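Chapter 6
Heat Transfer in Kitchen Vessels

6.1 Introduction

When a vessel of hot food is left to stand, it loses heat by three routes at once. Conduction carries heat through the wall and into the surface below. Convection carries it away in the air that rises past the outside. Radiation leaves from every exposed face, and its rate depends on the finish of the metal as well as on its temperature. Evaporation from the open top is treated separately in Section 6.5.

Chapter 5 dealt with flat plates of a single material. The vessels in this chapter are curved, thin-walled and often used in groups, and the simple plate equation must be adjusted before it can be applied to them. The adjustment is small for a shallow pan and large for a deep bowl.

Stainless steel is a poor conductor by the standard of metals. Aluminum and copper both carry heat far more readily, and for this reason many pans have a steel skin over a core of one or the other. In a mixing or serving bowl the wall is so thin that the resistance of the steel can be neglected. The thin layer of still air next to the wall controls the rate of loss.

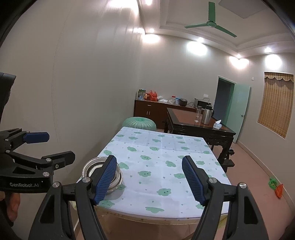

Nested vessels behave differently. Where one bowl sits inside another, air is trapped between the walls, and the gap acts as an insulating layer as long as it is too narrow for the air to circulate. The metal touches only along a narrow ring, so the contact area used in the calculation must be that of the ring – the full wall area gives a result that is much too high.

The worked problems use the Ilton bowl, a standard form with a mass of 231 g and a rim height of 62 mm. Unless stated otherwise, the wall is taken to be at one temperature throughout.

After completing this chapter, the student should be able to:

Write a heat balance for an open vessel
Select a surface coefficient from Table 6.2
Estimate the cooling time of a single bowl and of a nested pair

6.2 The Heat Balance

Consider a vessel filled with water at 195 °F and placed on a dry surface.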